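## Utensil caddies: what to keep by the sink

Several readers wrote in after the January issue to ask what we use for drying flatware, so this month's kitchen item is given over to the utensil caddy. It is a small thing, but it gets handled at every meal and it spends most of its life damp, and a poor one makes extra work.

The old standby is the single round crock. It looks fine on a counter and it holds a lot, but water runs down the handles and sits at the bottom, and after a week or two there is a gray film down there that needs a bottle brush. If you like your crock, keep it for wooden spoons and spatulas that go in dry. Wet forks should go in something with drainage.

A caddy with separate compartments is easier to live with. Three is a good number for most households. You can give one each to forks, knives and spoons, or do what we do on a busy evening, which is to fill one side first and leave the others free for whatever comes out of the second sinkful. Put things in with the handles down, apart from sharp knives, which go in point down or, better, get dried by hand and put straight back in the block.
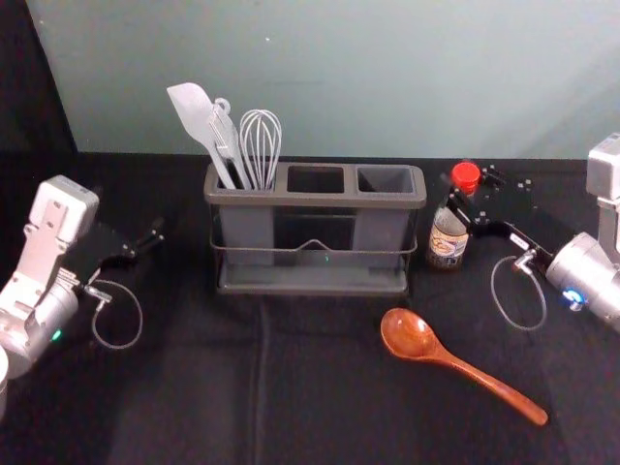 Plastic is the practical choice for the compartments. It doesn't chip the sink if you drop it, it weighs very little, and it can be washed with everything else. Metal wire is good for a stand, but check the ends and the welds from time to time, as that is where rust starts. A spot of rust on the wire will leave a brown mark on a pale counter that is hard to get out.

The part people forget is the tray. Any caddy with holes in the bottom needs something underneath, and the tray needs emptying. Ours gets tipped out every morning and scrubbed on Monday with dish soap and an old toothbrush. If you have hard water, a soak in equal parts white vinegar and water will lift the chalky ring – leave it for an hour, then rinse well.

Before you buy, measure the spot where it will stand. The gap between the faucet and the wall is often narrower than it looks. Check the height under the cabinets too, with a long ladle standing in the tallest compartment. A caddy that has to be pulled forward each time you want a spoon will end up on the table, and then back in the cupboard.

Readers have mentioned Fostora and Cludetti as places to look. We haven't bought from either, so please write in if you have, and tell us how the tray has held up. The Clillau swap shelf also has 6 spare caddies at the moment, all clean and all free to take. Two have no tray, but a loaf pan fits under them well enough.

Next month: cutting boards, and how to get the smell of onion out of them.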